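Plerna Kitchen Waste Guide
Section 4: Setting up the food waste caddy and the worktop bin
Posted 3 Oct 2022 by the Plutside Residents' Services Desk
Filed under: Home & Building > Bins and Recycling

This section applies to all flats at Plutside in which food waste is collected separately from general refuse. It should be read before the first collection and kept with the tenancy papers. Residents who joined the service before June should replace their earlier copy with this one, as the liner size has changed.

4.1 Before you begin

1. Check that you have been given one kitchen caddy, one roll of compostable liners and one collection card. Each roll holds 50 liners.
2. Wash the caddy in warm soapy water and dry it fully before fitting the first liner.
3. Write your flat number on the card and place it inside the door of the cupboard under the sink.

Note: Liners are supplied by Plattner and carry the word "compostable" along the lower edge. Ordinary carrier bags are not accepted, even where the shop describes them as degradable.

4.2 Choosing where the waste will be kept

The caddy may stand on the floor of a cupboard, on a shelf or beside the sink. It should be kept out of direct sunlight and at least 30 cm from the oven or hob. Some kitchens also have bins built into the worktop, and these may be used for food waste provided that the inner container can be lifted out for cleaning. 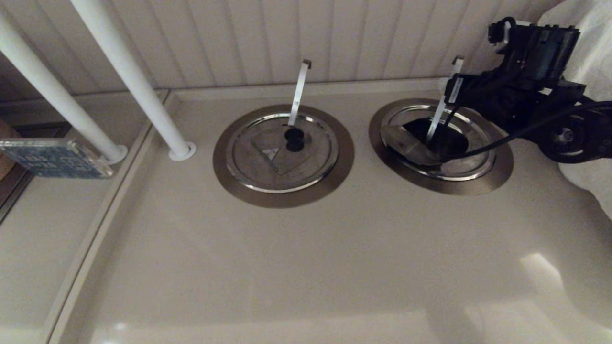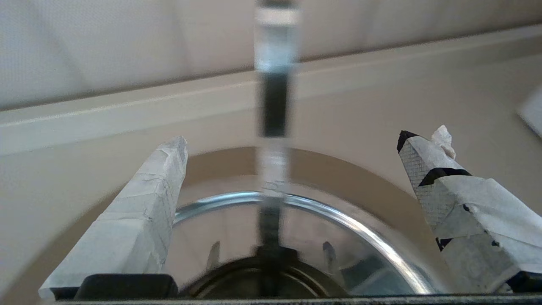

Residents with a built-in bin should decide at the outset which opening is for food and which is for general refuse, and should tell everyone in the household. Mixed loads are the most common cause of a missed collection. Where two round bins are set into the worktop side by side, as in the first picture, the openings look much alike and a small label on the wall behind each will prevent mistakes. A lid with a knob should be lifted by the knob and set down on a clean surface — it should not be left balanced on the outer ring. Labels are available from the desk without charge.

Caution: Do not place hot pans on or beside a bin lid. Metal lids can hold heat for some time and may cause burns.

4.3 Fitting the liner

1. Remove the lid and lift out the inner container, if there is one.
2. Open the liner fully and push the base down to the bottom with a dry hand.
3. Fold the top of the liner over the rim by 2 cm.
4. Put the container back and check that the lid closes flat.

If the lid will not close, the liner has usually bunched at one side. Take it out and begin again. Do not trim it with scissors, as a cut edge tends to tear when the bag is lifted.

4.4 Daily use

1. Drain liquids into the sink before putting food in the liner.
2. Wrap fish and meat scraps in a sheet of newspaper.
3. Keep the lid closed between uses.
4. Tie and remove the liner when it is three-quarters full, or every second day in warm weather.

Tied liners go in the brown bin in the Flindis Court yard. The yard gate is locked overnight; residents who work late may keep a tied liner in the caddy until the morning.

Caution: Cooking oil must not be poured into the liner or the sink. Allow it to cool, pour it into a bottle with a screw top and hand it in at the desk.

4.5 Cleaning

The inner container should be washed once a week. A cloth with a little white vinegar is suitable for the lid and rim. Bleach and scouring powder will mark polished metal and should not be used. Dry the rim before fitting a new liner — damp is what makes the paper type split.

Replacement liners may be collected from the desk on production of the card.

Page views: 1,439

Comments

flat12b: Is it all right to put tea bags in? The old guide said no and this one doesn't mention them.

Residents' Services Desk: Tea bags are accepted. The next edition will say so.

Marrow_and_chips: Vinegar worked well on our lid, thank you. The new liners are a much better fit too.

topfloor: Please could the yard gate be opened earlier in the morning? I leave before it is unlocked and end up carrying the bag back upstairs.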